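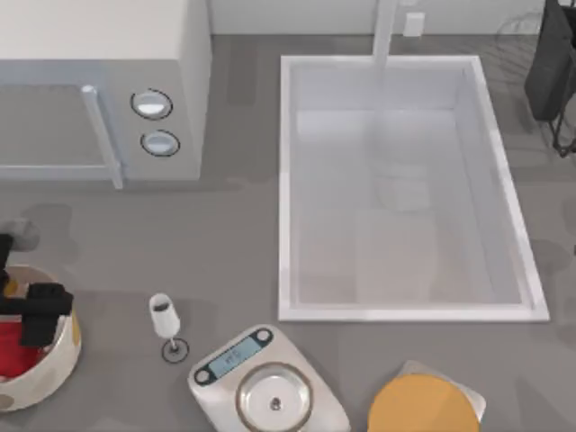
Sim kitchen, gripper in the bowl. Empty sink, scale, wine glass, the usual.

June 20, 2022

ok thread. people keep asking me if the robots can do dishes yet. short answer no. long answer, keep scrolling

background for new folks: I run evals on kitchen tasks at Dralholm. mostly simulation, a bit of real hardware when the hardware is in a good mood

a "task" for us = a start state, an end state, a time limit. "red thing out of bowl, onto plate." sounds dumb. is a whole afternoon

last batch was 675 runs. one kitchen, stuff shuffled between runs, same policy the whole way through

78 percent on plain pick up and put down. that's the number that ends up on slides. please stop putting it on slides

78 on pick and place does not mean 78 on dishes. dishes is pick, turn, rinse, turn again, find a slot, let go gently, and then do it all over with a different shape. every step eats a bit of your number

wine glasses!! thin stem, round foot, tips if you breathe on it. we score a knocked glass as a fail even if the target got where it was going. Khairul Teoh thinks that's harsh. Khairul can come sweep up the real ones

someone in replies: "but the video I saw had it loading a dishwasher." yes. ask how many takes. ask who put the plates where they were before the video started. ask what speed it's playing at

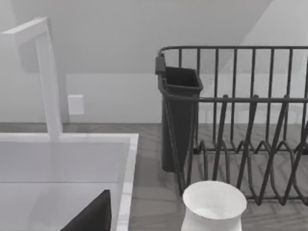 What I look at first in any chore demo is the letting go. Grabbing gets all the attention, and it's the part everyone has been working on forever. Putting down is where it goes wrong. Take a dish rack with those zigzag wires along the bottom: a person slides a plate in between two of the points without looking, while talking to someone. A gripper has to line up with a gap hardly wider than the plate, come in on the right slant, and then open its fingers without dragging the thing back out. And you've got a cup standing right in front of the rack, so now the arm has to go over or around. Our policy goes through. Every time it goes through.

(that one got long sorry. typing this between meetings)

forks in the utensil caddy is worse btw. narrow opening, long skinny object, and the hand blocks the camera exactly when you need to see. we gave up scoring it seperately and just call it "drop near caddy"

sim vs real: sim is kinder. the light doesn't change, nothing is greasy, there's no kid yelling. if it fails in sim I'm not wasting a day on the real arm

if it works in sim I believe maybe half of it. Arūnas Lukoševičius believes less than that and he built most of our assets, so

shop floor is a different story and I don't want to be a total downer here. Sushil Bhardwaj put an arm on bin sorting at Dramani last October. same bins, same parts, same spot on the floor. it does 400 parts a shift and the guys there mostly ignore it, best review you can get

why does that work and my kitchen doesn't? somebody bolted the bins down. thats it. that's the whole trick. at home no one is bolting your bowls down

you could though?? Prys Bowen keeps pushing this. fixed rack, fixed mugs, a tray with dents in it for everything. make the kitchen easy and the robot gets good overnight

I'd hate to live there but I'd take it for my dad, who can't stand at the sink for long anymore. he would not care about dents in a tray

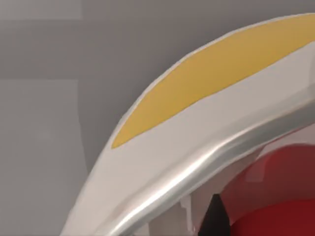

same argument goes for grippers. two fingers is cheap and we know how to control two fingers. but two fingers on something round is a gamble, you squeeze a little off center and it squirts away. soft pads help, soft pads also wear out

hands with more fingers look great and break a lot. Geminix lent us one, we had it apart on the bench more than we had it on the arm

wrist cameras: love them, but get close enough to grab something and half your view is your own hand. policy that did fine from far away starts guessing for the last little bit. we're trying to feed it both views, overhead and wrist. jury's out

q from DMs: what would I buy today for the house. a dishwasher. the regular kind

q from DMs: when then. don't know. wiping a flat counter, soon I think. clearing a table into a bin, plastic only, not crazy. hand washing a wine glass, ask me much later

q: is the data public. not yet, Ambros Eberhard is cleaning up the logs, 2 of the folders have the wrong labels and that was me

next batch has the glass moved closer to the bowl on purpose. will post the fails too, not just the nice ones. ok meeting, bye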